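Vandholm Opens Its Doors for a Day of Household Robots at Work

Visitors invited to watch, ask and try the controls at the company's February open day

Vandholm, which builds and trains robots for use in homes and small care residences, will welcome the public to its Telleo workshop in February for a full day of demonstrations, conversation and (we are happy to say) a very generous lunch. The doors open at 10 a.m. and the last demonstration begins at 4 p.m. Admission is free, and everyone is welcome, from neighbors who have walked past our building for years wondering what goes on inside to engineers who would like to talk shop until we turn out the lights.

The open day has grown a good deal since we first held it. Last year 157 people came through the workshop, and a fair number of them stayed far longer than they had planned. One couple missed their train, took the next one, and wrote us a lovely letter. We have read every comment card that was left behind, and the request that came up more than any other was for more time close to the robots while they are working, with somebody on hand to explain what they are trying to do. So this year the talks are shorter, the demonstrations are longer, and every station will have a member of the team standing beside it from start to finish.

The theme for the day is "Getting Around the House." It is a modest title for a subject that has kept our team busy for a very long time. People tend to think first about a robot's hands, and hands are certainly a large part of it, but a robot that can fold a towel beautifully is of little use if it can't get to the bedroom where the towels are kept. Homes are full of doors, corners, rugs, low tables and narrow halls, and hardly any of them were built with a two-armed machine in mind.

"When I visit families, they show me the kitchen first, because that is where they imagine the help would be," said Shahla Zamani, head of household trials at Vandholm. "Then I ask them to walk me through the rest of the house, and we stop at every doorway. I must be the only guest they have ever had who brings a tape measure to tea. But those few steps from the hall into the bedroom tell us more about whether a robot will be welcome there than anything that happens at the sink."

Much of that work begins in simulation, on rendered rooms that can be changed in an afternoon. A door can be hung on the other side, a bed can be turned, a floor can be swapped from one surface to another, and the robot can be sent in again. The team's current library holds 50 bedrooms and hallways, each with its own layout, and over the winter the software made 3,000 practice entries through doorways before the newest version was approved for the workshop floor. Guests at the open day will be able to sit at a workstation, look out through the robot's own view, and guide it from the hall into one of these rooms with both arms raised and ready.
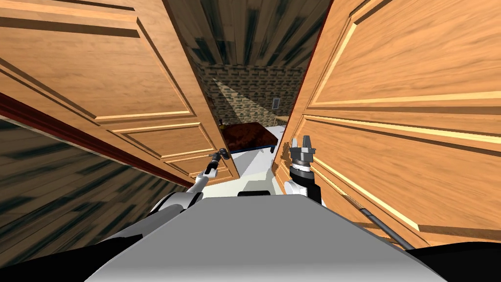 Why practice on simulated rooms before trying real ones?

Mistakes cost very little there. A robot can bump the same door a hundred times in simulation without scratching any paint, and the team can go back to the moment it went wrong, change one thing and let it try again. Work on real doors still follows, and it always teaches us something the simulation left out.

The simulation station will be set up just inside the main entrance, and we recommend stopping there first. Soudabeh Rostami, who leads the simulation group, will be at the controls for most of the morning and has promised to let visitors take over as often as they like. No experience is needed. Children do very well at it, often a little better than their parents, and there is a step stool for anyone who needs one.

"I love watching a new person steer for the first time," Rostami said. "They go straight for the room and forget that they have arms. Then they hear the little tone that means an arm has touched the door, and they back up, and you can see them start to think about the whole body. My group had to learn the same thing, and it took us quite a bit longer than five minutes. I want people to leave with a feeling for how much is going on in something as plain as walking into a bedroom."

From there, guests can move on to the practice apartment at the back of the workshop, where Ranjbar, our two-armed mobile robot, will be working on real doors and real furniture. The apartment has a hallway, a bedroom, a bathroom and a small sitting room, and it has been laid out with plenty of standing space behind a low rail. Ranjbar will carry a folded blanket from the hall to the bed, fetch a water bottle from a side table, and close a door behind itself on the way out. Each run takes 14 minutes from beginning to end, with time for questions afterward. If a run goes wrong, the team will stop, talk through what happened and begin again. We would much rather show an honest attempt than a polished film of one.

Our partners at Asteck, who make the grippers used on Ranjbar, will be joining us for the afternoon. They are bringing a bench of parts that can be picked up, opened and put back together, including several early versions that never made it onto a robot. Asteck's engineers have become good friends over the course of this project, and they are wonderful company for anyone who likes to know how a thing is put together. They will also run a short hands-on session at 2 p.m., in which visitors can use a gripper on a handle to lift household objects of different shapes and weights. Please feel free to bring something small from home to try. Last year's favorites were a sock, a ring of keys and a rather delicate gingerbread house.

There will be plenty to interest those who work in care as well. Zamani will host an informal conversation at noon for nurses, aides, family caregivers and anyone else who spends their days helping people at home. She will talk for a few minutes about what the household trials have found so far, and then she would like to spend the remaining time listening. Questions about cost, safety, privacy and noise are all very welcome, as are doubts. Some of the most useful changes we have made to Ranjbar, including its slower pace near a bed, came from a remark made by a visitor over a sandwich.

"I don't want anyone to feel they have to be polite about the robot," Zamani said. "If you look at it coming through the door and think, I would hate to wake up to that, please come and find me and say so. We will sit down together and have a good talk about it."

Students and teachers are warmly invited too. A quiet table will be set aside for young people who would like to ask about studying robotics, design or computer graphics, and members of both the simulation and workshop teams will take turns there throughout the day. Teachers who wish to bring a class are asked to let us know ahead of time, so that we can put enough chairs out and make sure that every student gets a turn at the controls.

Lunch will be served in the front hall from 11:30 a.m. until it is gone. There will be soup, bread, salads and several kinds of cake, with vegetarian and vegan choices. Coffee and tea will be available all day long. Guests should know that the workshop floor can be chilly in February, even with the heating on, and a sweater is a good idea for anyone planning to watch more than one run in the practice apartment.

The building is fully accessible on the ground floor, where all of the demonstrations take place. Large-print programs and seating will be available at every station, and the first hour of the day will be kept calmer, with the music off and the announcements held back, for visitors who prefer a quieter room. Guide and assistance dogs are welcome. Ranjbar has met several and behaved well.

Photography is permitted everywhere except at the two workbenches marked with yellow tape. Members of the press who would like to interview Zamani, Rostami or a member of the Asteck team, or who would like time at the simulation station before the doors open, should contact the Vandholm press desk. A limited number of early visits, beginning at 9 a.m., can be arranged.

No tickets are required for the open day itself, though we do ask groups of ten or more to get in touch beforehand. Parking is free in the lot behind the workshop – please use the side gate, as the front drive will be kept clear for drop-offs.

About Vandholm

Vandholm develops mobile robots and training software for everyday tasks in private homes and small care residences. Its teams work side by side at the Telleo workshop, where simulation, hardware and household trials share one roof and one very busy kitchen. The company holds a public open day every year and welcomes visits from schools, care organizations and neighbors at other times by arrangement.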